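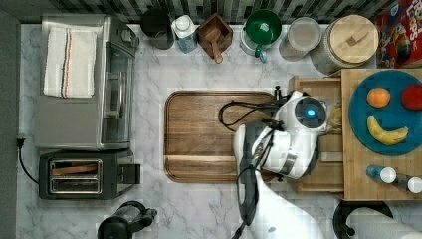 About Domatia

By Margit Blomqvist
Sunday, April 29, 2018
106 shares | 4 comments

Domatia teaches robot arms to do kitchen work. We do it by showing them. A person moves the arm through a job, by hand or from a set of remote controls, and we record what the arm did along with what the cameras saw. After enough recordings of the same job, we train a program that tries to do the job without the person.

We sell two things: the recordings, and the work of making them. Most of our customers build robots or write the software that runs on them. Some come to us with a task already written out. Others come with an arm in a crate and a general wish that it could put groceries away.

How we got started

Stellan Ljungberg and Hậu Kim worked together at a packaging plant in Hovland, where they programmed arms to fill cartons. Every time a carton changed size, somebody had to go back in and type new positions. Hậu started grabbing the arm and walking it through the new carton by hand, with the motors slack, and saving that. It went faster. When the plant closed its night line they bought two of the arms, rented the ground floor of an old dental office in Drosden, and put in a kitchen counter.

I joined the following October to run the schedule and talk to customers. Eilif Rustad came after me and does the training and testing. Gervásio Amaral trains our operators and is the best operator we have.

What we record

Kitchen jobs, for now. Pick up a banana and set it on a plate. Put a snack bag in a box. Move a mug without tipping over what's standing in it. A person does these things while thinking about something else, but an arm has to be shown where to close, how far to lift and when to let go.

We leave the counter full. In our first few months we recorded on a bare surface with one object on it, and the programs we trained did fine there and fell apart in a customer's test kitchen. Now the toaster oven stays out, and so do the cereal box, the jars and the cutting boards. Things get moved between recordings. An operator who always finds the orange in the same spot ends up teaching the arm a spot on the counter.

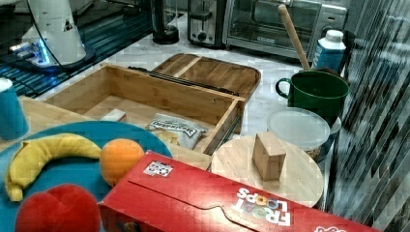
Soft and crinkly packaging takes us the longest. A bag changes shape when the fingers close on it, and two grabs are never quite the same. Boxes are easier if they're standing up. Lying at an angle, a big cereal box is wider than most grippers can open, so the operator has to find an end or an edge to work from. Hinged lids are their own subject and Gervásio has a separate training day for them.

By hand or by remote

Guiding by hand means the operator takes hold of the arm and moves it. It's quick to learn and good for short motions with a clear beginning and end. The drawback is that the operator's own hands and sleeves get into the camera views, and we have to sort that out later.

With remote control the operator stands back and works a controller while the arm follows. It takes longer to get good at. New operators tend to push down too hard, and they overshoot when they turn the wrist. The recordings are cleaner, though, and the operator has to work with what the gripper can do. Most of our customers ask for remote.

A new operator makes 80 practice recordings before we keep any. Gervásio watches them all. He'll ask for a redo if the arm pauses too long over an object, because the pause gets learned too.

Our collections

The first one we finished for sale is called Zusberg, after the street the dental office was on. It has 3,622 recordings of tabletop jobs, with a written label for each. We threw out failed tries at first. Eilif asked us to stop, and they are now kept and marked as failed, along with the ones where something was dropped and picked up again.

We can also record to order, up to 1,000 recordings a month for one customer. Past that we'd have to add a second shift, which we haven't done and aren't planning to do this year.

Working with us

Send a short list of the tasks you have in mind and the make of arm you're using. If you have a gripper of your own, tell us how wide it opens. We'll answer with questions, usually a lot of them, and then a price. Customers may come and watch a day of recording in Drosden, and several have tried the controls themselves. Please arrange it with me first. The room is small and there are cables along the counter.

We are hiring operators. You don't need a background in robots. You do need patience and steady hands, and you should be all right with putting the same piece of fruit on the same plate for most of a morning. Write to Gervásio Amaral at the office and tell him what kind of work you've done.

Contact | Domatia, Drosden | © 2018 Domatia. All rights reserved. | Back to top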